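Salt rooms, and whether they do anything

Caught her between two appointments, tea going cold, coat still on. She has been a respiratory nurse for most of her working life and now runs a breathing clinic two mornings a week at the Pikau health centre. She asked me not to use her name as patients google her. Fine by me.

The subject was salt. Specifically the salt room at Eichhorn, the spa on the Civonmont road, which opened last November and has been full ever since. You sit in a deckchair, a machine blows fine dry salt into the air, you breathe it for a bit and go home. People with asthma swear by it. So do people with COPD, hay fever, sinus trouble and in one case she'd heard of, a bad knee.

"I get asked every single clinic," she said. "Should I go, is it safe, will it mean I can stop the brown inhaler. And the last one is the one I worry about."

Does she think it works?

"I think people come out feeling better. I'm not going to tell somebody they don't feel better. They've been lying down in the quiet with their phone switched off, and they've been breathing slowly, and slow breathing does help people who get tight and panicky with it. Whether the salt is doing any of that, I couldn't tell you. The studies I've read are small. Some had no proper comparison group at all."

She makes a distinction I hadn't properly understood. Salt water through a nebuliser, the kind hospitals use to loosen mucus in some lung conditions, is one thing. Measured strength, prescribed, and the first dose normally given with somebody watching because it can make the airways clamp up. Dry salt dust in a room is another. "They share a word. People read about one and book the other."
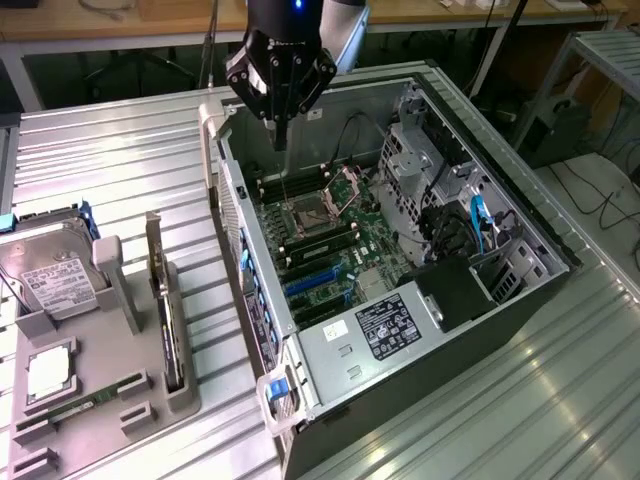

Can you use a salt room if you have asthma? Ask your GP or asthma nurse first, keep taking your usual preventer, and have your reliever inhaler with you in the room. Anyone whose asthma is playing up that week should leave it.

She was firm on that. Some people cough in there, and a cough in a person with twitchy airways can turn into something else. She had a patient who went in wheezy, thinking it would settle her, and had to be helped out to the car park. She was all right after. "But she'd left her blue inhaler in the locker. With her phone."

On price. A session at Eichhorn lasts 59 minutes (don't ask me, that's what the board says) and a block of 20 comes with a discount and, she said, a good deal of encouragement to finish it. That bothers her more than the salt does. "If you've paid up front you keep going, even on a day you shouldn't."

I asked about Brullisitz, the old mine across the valley where they used to send people for their chests. Her grandmother went. Came home pink and cheerful, apparently, after a fortnight away from a coal fire, and was coughing again by the end of the month. "Clean air. You can get a long way on clean air. She'd have done as well at the seaside."

What would she have people spend the money on instead? She laughed and then gave me quite a list, quicker than I could write. Get your inhaler technique checked, even if you've had one for years. Go to pulmonary rehab if you have COPD and you're offered it, and ring back if the letter never comes. Flu jab. Stop smoking, obviously, and she'll help with that, no telling off. Walk a bit every day, to the point of being slightly puffed.

"My oldest in the class is 90. She does the steps holding onto the rail and she complains the whole way through. She's never missed one."

And if somebody still fancies the salt room after all that?

"Then go, once you've been given the all clear. Take your inhaler in. If your chest feels tight, get up and come out, dont wait for the music to finish. And tell us you've been. People hide it, they think we'll be cross."

Is she cross?

"I'm cross with the leaflet," she said. The leaflet says drug-free relief. She has asked for it to be changed, in writing, and hasn't had a reply yet.

Next patient was at the door by then. The breathing clinic at Pikau takes referals from your own surgery, mornings only, ask at the desk.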